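Home Forums Simulation Data Quality Tags Members Search

What rules do you use for resetting a simulated tabletop between episodes?

Posted by Lanis, 2022-05-21

Hi all! I'm putting together a house standard for our two-handed kitchen tasks in sim, and I'm having a great time with it, but I'm stuck on the start state. We have 19 tasks and every operator begins a run a little differently. One has the hands down low, another has them almost touching the dish. Our draft just says "start from a neutral pose." Is that enough? And how strict are you about the stuff on the counter that isn't part of the task?

Joon-young Hwang

Love this topic! "Neutral" is too loose, so please write it down properly. Our rule is that both hands start open, one on each side of the target, with clear counter between each hand and the object. They don't have to be a perfect mirror image. We let one sit higher than the other, because a policy that has only ever seen perfect symmetry gets fussy.
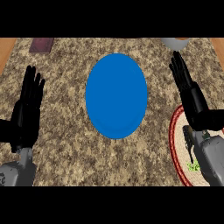
The blue plate has open stone all the way around it and nothing on top, and both black hands are up with the fingers pointing away from the forearms. I'd pass that as a start. For the written part, these are the rules I'd copy straight into your draft:

1. Target object clear. No finger over its rim, and nothing resting on it unless the task says so.

2. Hands open and still for 20 frames before the operator moves. It feels like forever the first week, then you stop noticing.

3. Extras stay, but get logged. A bowl at the back or a red-rimmed mat off to the right is great to have! Just save the pose of every object with the seed, including things that are only partly in view.

4. Change one thing at a time when you randomize. We do up to 20 layouts per task, and each one gets a short name.

Rule 3 is the one I'd fight for. We lost a whole batch in Byun when the extras weren't saved, and replaying it was hopeless.

Wyn Humphreys

Agree with most of that. I'd add a check for forearms overlapping props at reset. Overlap in the camera view is fine, but contact in the physics isn't, so read the contact list and don't judge by eye. Ours rejects the reset automatically after 6 steps if anything is still touching.

Dolluden

we just hit reset and go lol. works ok for us in Modeo but we only have the one task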